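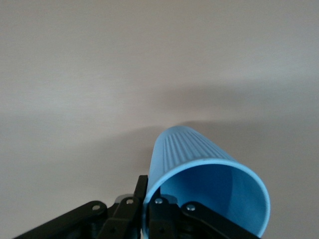
A light blue cup on its side, with the gripper at the rim.

How to judge whether a robot can clear your breakfast table

Every March I get a fresh batch of letters asking whether it's time to buy a machine for the dishes, and I always write back (at far too great a length, my wife tells me) that you should try it on a cup first. Gerd Weidemann taught me this years ago at Heitmann, and I still use his method whenever I visit a workshop or a showroom.

Start with one plastic cup lying down. Ask for it to be picked up, turned upright and set on the table, and then ask for the same thing 9 times in a row, with the cup pointing a new way each time. Keep your hands in your pockets, however tempting it is to help!

Next, add a second cup and two bowls, spread well apart, and ask for the bowls to be stacked. Bowls are harder than they look, as the fingers have to come in over a thin edge without tipping anything.

Leave the toaster for last. Bread squashes, crumbs travel, and a cord lying across the table is a lovely thing to get caught on. Give each try five minutes and write down every time a person steps in.

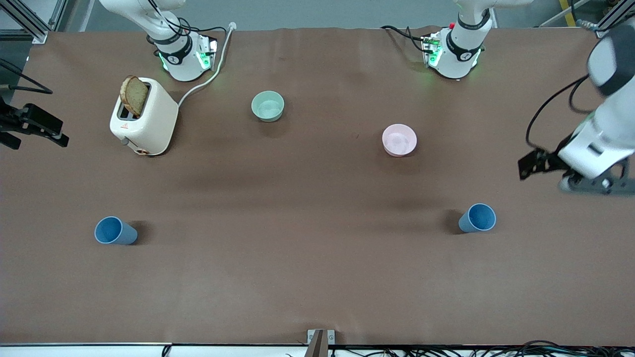
Can I buy one for my kitchen yet?
For most homes I'd wait, dear reader, until a machine can get through the whole table without a person stepping in, and keep a good dish towel handy until then.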